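Visit report: Drostineo display and storage showroom, Vevthorpe

The Drostineo open day ran from mid-morning until 4 p.m. in September, at the Vevthorpe site off the Curkcombe road. Visitor parking is behind Building 2. Sign-in was at the side entrance, and a printed floor plan was handed out there. The plan still showed the old cafeteria, so allow extra time to find the stairs.

The ground floor covers heavy racking and was of limited interest to us. The upper floor covers countertop units for small shops, break rooms and home kitchens. Most of our time went to the produce station, a white table against a plain wall with one wire-mesh unit and one yellow basket.
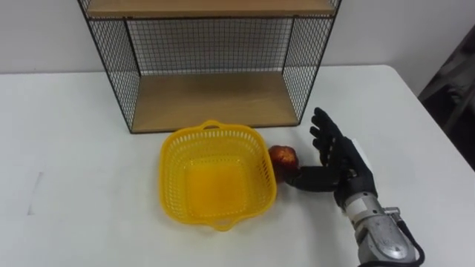 The catalog lists the unit under the Fitzgerald line, item 3785. It has black wire grid on the back and both sides, an open front, and wooden shelf boards in light tan. The lower board sits directly on the tabletop, so there is no gap underneath for crumbs, but also no way to wipe under it without lifting the whole unit. List price is $79. Staff gave no load rating for the upper board, and the data sheet leaves that field blank.

Open mesh suits fruit and bread. It is less suitable for packets of spice or tea bags, which need a tray or box. Anyone placing the unit against a painted wall should ask about felt pads, as none are included.

The basket is sold separately. It is bright yellow plastic with perforated walls, a solid bottom and a looped handle on each of two opposite sides. The solid bottom will hold any water left on washed fruit, so drain the fruit first. The rounded corners should be easy to clean.

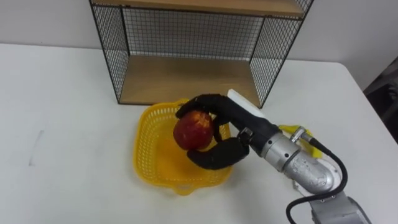

Photo: Vevthorpe visit, upper floor. Source: author.

An apple is a reasonable test item for this basket. Grapes and cherries would need a check against the openings in the walls before ordering.

Delivery to our address was quoted at 443 miles from the Curkcombe warehouse, which puts us in the second freight band. Samples can be returned unused within the quarter. The price sheet and the ground floor racking notes are filed separately.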